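Brandow Bench Cell – Set-Up Guide
Section 2: Before you order (planning and budget)

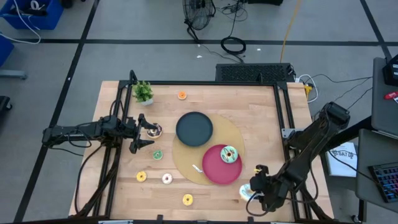

Read this before the PO goes out. Most of the calls we get are about stuff that should of been on the first order. Rev March 21, 2025, replaces the December sheet.

2.1 Pick the bench first

1. Solid top. Butcher block is fine. No folding tables, no glass.
2. Two arms, opposite sides, facing in. Measure the reach from each base before you pick a table size, not after.
3. Leave space behind and beside the table for power boxes and cable. You will use more floor than you think.
4. Tape the floor before delivery. Walking line on one side, cell on the other.

Note: the Zotico rail kit bolts to a top up to 2 inches thick. Thicker than that, call first.

2.2 What goes on the order

1. Arms, two, with two-finger grippers. Order as a pair, same batch if you can.
2. Rail kit, black, with side rails and back bar. Brackets are seperate. Order them.
3. Edge clamps. Get extra.
4. Lekota cable pack. The short pack does not reach a desk set away from the table. Get the long one.
5. Spare finger pads. Consumable – put them on the operating budget, not capital.

CAUTION: Do not run arm power through a desk power strip. Budget for a proper outlet. An electrician visit is not in our quote.

2.3 Practice items

Cheap line, always forgotten. Set aside $300 for the first year.

1. Plates, a placemat, toy food. Donuts work well, they come in big and small and the hole gives the gripper somewhere to go.
2. Mixed colors. Mixed sizes. All one size tells you nothing about the grip.
3. Buy doubles of whatever you start with. Colors get discontinued.

Note: plastic plates for the first weeks. Ceramic later if you must.

2.4 Costs people miss

– Freight. Two crates, liftgate extra.
– Fan, if the room has no decent air.
– Bins for cable and tape. Sounds silly. Buy them.
– Staff time. Plan 36 hours for unpacking, mounting and first moves.
– Service plan, Butmont or your own. Decide before the warranty card goes in.

CAUTION: Keep fans and chairs out of arm reach at full extension. Check with power off, by hand.

2.5 Sign-off

1. Fill in form 151, both pages.
2. Room sketch with outlets and door widths goes to Fadi Khalaf.
3. Budget questions, lead times, split payments: Walid Rawashdeh.
4. Wait for the written OK before you drill anything.

Go on to Section 3 once the crates are on site.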